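Filed under: Workshop Diary, Spending Money
Posted Thursday, January 30, 2025 by the Lurkell blog

So the budget for the folding setup is finally done, and it only took me three evenings and one spreadsheet I managed to save over. I went in thinking the arms would swallow everything and the rest would be loose change. Wrong!

The arms are the arms. Camargo quoted for a pair and Sikard quoted for a pair, and once I'd added delivery to Nallham there was £183 between them - hardly worth a week of dithering (I dithered anyway). I've gone with Sikard as they'll sell me gripper fingers separately, and I get through those at a silly rate.

What I hadn't planned for was all the other stuff. I'd put down £700 for tripods, cables, clamps and a decent table, and it's now £900, mostly cables. Why is a long cable so much dearer than a short one? I've also stopped pretending I can manage without spare power supplies, so those are on the list too.

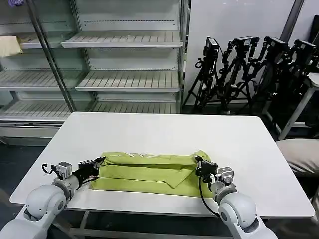 The table was the one place I nearly went cheap, and I'm glad I didn't. If it wobbles, you spend the whole day chasing a problem that's got nothing to do with the arms. Get a heavy one and measure your doorway first - mine had to go in on its side.

Still to price up for February: a second set of grippers, some better lights and a big pile of T-shirts in different sizes. Charity shops for those, I think, unless anyone knows somewhere that sells them by the sack?

Last updated: 3 days ago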